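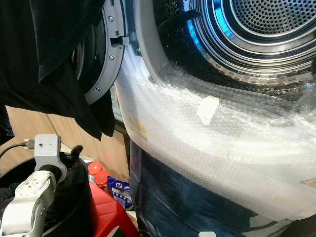
The drum at Femstead, door open.

Ilango Unnithan inherited 380 dollars, a raincoat and his uncle's feud with the town of Ollau. He spent the money first. The raincoat went into the wash at Femstead Laundry with the letters still in its pocket, all 48 of them, each beginning "Sirs, regarding the hedge." 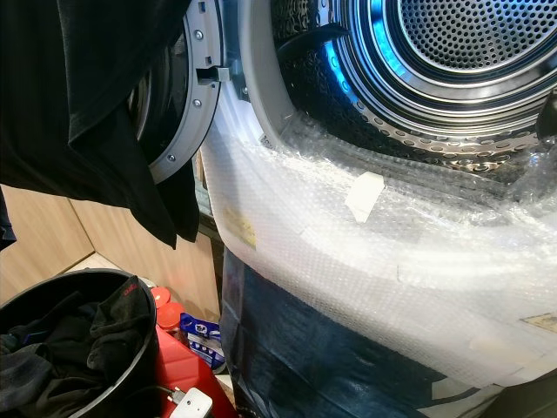

Photo: Floner / Dal Bello

"Paper," said the woman folding sheets. "You'll be picking that off your socks till February."

Ilango held up a gray lump. One word had survived, and it was "furthermore."

He mailed it to the town hall in a clean envelope. Four days later the reply came, on good stationery. The council had considered his latest points and found them much more reasonable than the earlier ones. The hedge would be trimmed by 60 inches.

Ilango, who had never seen the hedge, wrote back to object.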